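Mustholm puts Istex to work in a real kitchen, and I'm here to tell you how it's going

GISIDVILLE, December -- People keep asking me the same thing: can a machine do the chores yet? I run the home trials at Mustholm, so I get it at parties, at the dentist and from my own mum. Today we're sharing our first results for Istex, our kitchen helper, and my answer is "some of them, slowly". 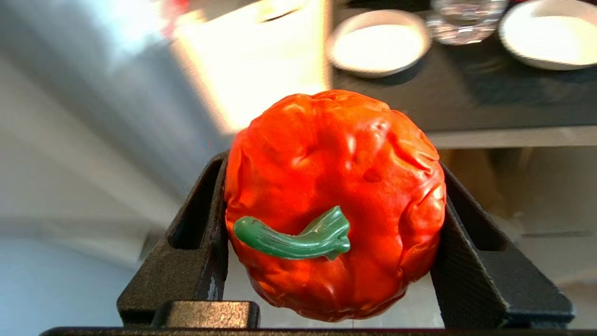
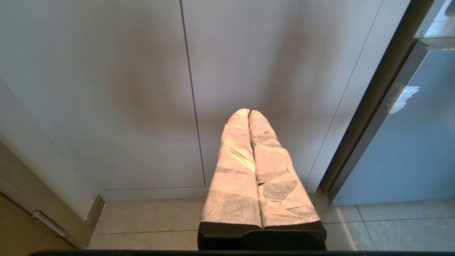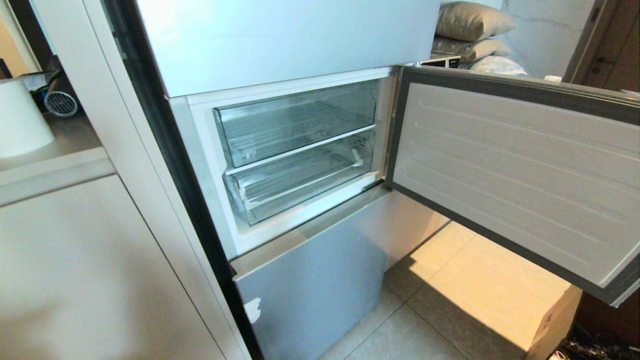
We set Istex 100 small jobs, the sort you'd do while the kettle boils -- picking up, putting away, opening and shutting doors. It finished 13 of them with no help from us at all. I was thrilled! My mum was less so. Lumpy things went better than I expected, and doors went worse, because a door has to be pulled just far enough and then left alone.

Our partners at Nørgaard are now working with us on the grip, and we'll be trying 3 new sets of fingers over the winter. I'd love to tell you when you can buy one, but we haven't set a date or a price and I won't guess.

We're also looking for 10 households near Gisidville to try Istex at home next spring. Messy kitchens very welcome (mine's already on the list). To put your name down, or to arrange a press visit, get in touch with the Mustholm home trials team.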